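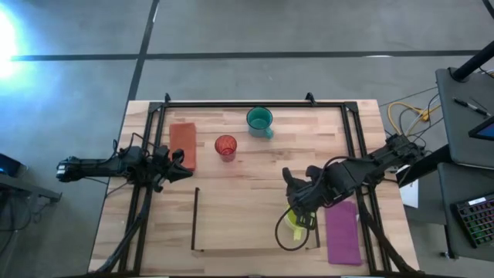
Manipulación con dos brazos
Apuntes de la práctica 4: recoger tazas y paños
Profesora: Beatriz Cardoso. Ayudante de laboratorio: Lewis Lennox

La práctica se hace por parejas, los miércoles, en el aula del sótano. Hay que traer leídos los apuntes de la práctica 3 (cinemática de un brazo), porque no se van a repetir.

1. Objetivo

Teleoperar los dos brazos para llevar tazas, vasos y paños doblados a las posiciones de la ficha, grabar las demostraciones y entrenar con ellas una política sencilla. La nota depende sobre todo de la calidad de las demostraciones. Una política mediocre bien explicada aprueba; una buena que no se sabe de dónde sale, no.

2. Reparto del espacio

Cada brazo tiene su mitad de la mesa. La franja central es compartida y ahí se producen casi todos los choques. La regla del curso es que solo entra una pinza a la vez. El brazo que no trabaja espera abierto, por encima de los objetos y fuera de la franja.

Antes de empezar, mover cada brazo por todo su recorrido y vigilar el cable. Si un bucle queda por debajo de la pinza puede arrastrar una taza al retirarse. En ese caso se recoge el cable y se vuelve a empezar el episodio.

3. Agarre según el objeto

Vaso sin asa. Se toma por el cuerpo, con la pinza vertical y los dedos a ambos lados. Los vasos de plástico se deforman si se cierra del todo, así que se baja el límite de fuerza en el panel de Danero antes de cerrar.

Taza con asa. Hay dos opciones: por el borde, con un dedo dentro y otro fuera, o por el asa. El borde es más rápido de aprender. El asa obliga a orientar la muñeca y casi siempre exige corregir una vez. Elijan una y manténganla en toda la serie – mezclar las dos en el mismo conjunto de datos es el error más común del grupo del año pasado.

Paño doblado. Se pellizca por el pliegue, nunca por las puntas sueltas. Si se abre, el episodio no sirve.

4. Grabación

Cada episodio dura como máximo 90 segundos. Se graban casi 40 por pareja, cambiando la posición inicial de los objetos entre uno y otro. No vale dejar las tazas siempre en el mismo sitio y mover solo los paños.

Se guardan todos, también los fallidos, con la etiqueta correspondiente: "completo", "caída", "choque" u "otro". Si es "otro", una línea de texto. El programa de captura (Jotus) numera los archivos solo; no les cambien el nombre.

Los conjuntos del curso anterior están en la carpeta común. El de Helju Vaher y Jade Hawthorne tiene 1438 fotogramas anotados a mano con el momento de contacto y sirve para comprobar que el script de lectura funciona. No se puede usar para entrenar.

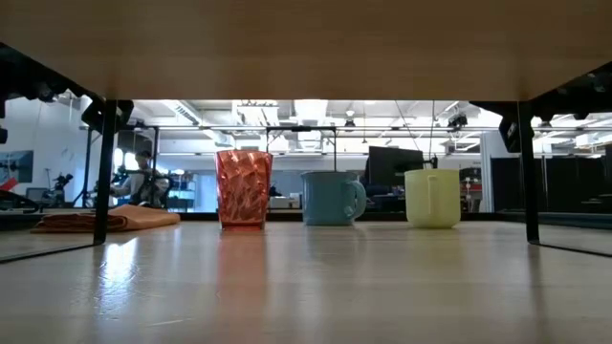

¿Por qué se graba también con una cámara fija si los brazos ya guardan la posición de sus articulaciones?

Las articulaciones indican dónde está la pinza, pero no dónde está la taza. Para aprender a corregir, la política necesita ver el objeto, y la cámara fija lo ve desde el mismo punto en todos los episodios. Por eso no se toca su soporte en toda la práctica. Si alguien lo golpea, hay que avisar a Lewis y recalibrar.

5. Objetos translúcidos y reflejos

El plástico translúcido y los brillos de la mesa confunden al detector de bordes de la práctica 2. Quien quiera reutilizarlo debe revisar a mano los primeros episodios. Dzintra Jaunzems dejó en la carpeta común una versión que trabaja por color y tolera mejor los reflejos, aunque falla cuando la pinza tapa más de la mitad del objeto.

6. Entrenamiento

Se parte de la configuración Sovham sin cambios y se entrena durante 2470 pasos. Después se puede modificar un solo parámetro y repetir. En la memoria se comparan las dos curvas.

7. Entrega

Memoria de cuatro páginas, en PDF, antes de las 18:00 del último miércoles de febrero. Incluye la tabla de etiquetas, las dos curvas y un fallo analizado con detalle: qué brazo se movía, en qué punto del agarre ocurrió y qué cambiarían en la demostración.

Las parejas que no terminen de grabar en su turno pueden pedir hueco a Lewis por correo.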